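Convocatória – operadores para estudo de automatização em posto de trabalho

A Sturkero procura 4 operadores de montagem para o estudo Vemorier, na unidade de Omberg. O estudo incide sobre a colocação de corda em calha, tarefa manual na empresa desde 1990, e sobre a redistribuição de funções quando um braço robótico assume parte do ciclo.

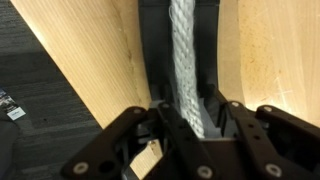 Shanthi Marikar pergunta se quem hoje coloca a corda à mão passa a vigiar a máquina a tempo inteiro. O regulamento prevê alternância: um turno de supervisão, outro de preparação e retoma manual.

Funções: preparar calhas, registar paragens, classificar falhas de preensão e repor o material. Cerca de 648 ciclos por participante. 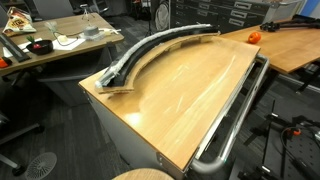
Do lado dos operadores veio o pedido de que os registos de paragem não contem para a avaliação individual. A cláusula consta do contrato de participação.

Requisitos: experiência em montagem manual e disponibilidade a partir de fevereiro. Não se exige programação. A formação inicial inclui a inspeção das pontas – uma corda entrançada desfiada, com as fibras soltas para lá do bordo da mesa, é classificada com o código próprio antes de novo ciclo.
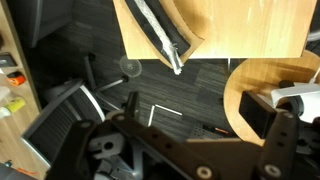

A compensação é paga por turno completo, incluindo os turnos com paragem. O participante pode suspender o ciclo sem autorização prévia. No exercício de avaliação, cada candidato indica que objetos retiraria da zona de trabalho: a vareta branca em L caída na alcatifa, por exemplo, regista-se como objeto estranho. Candidaturas até 29 de outubro de 2023, ref. 3852.

Comentários
Munasinghe: A retoma manual conta como turno de supervisão?
Sturkero: Não. Conta como preparação.

Contacto: secretariado Vemorier, Omberg | © Sturkero | Voltar ao topo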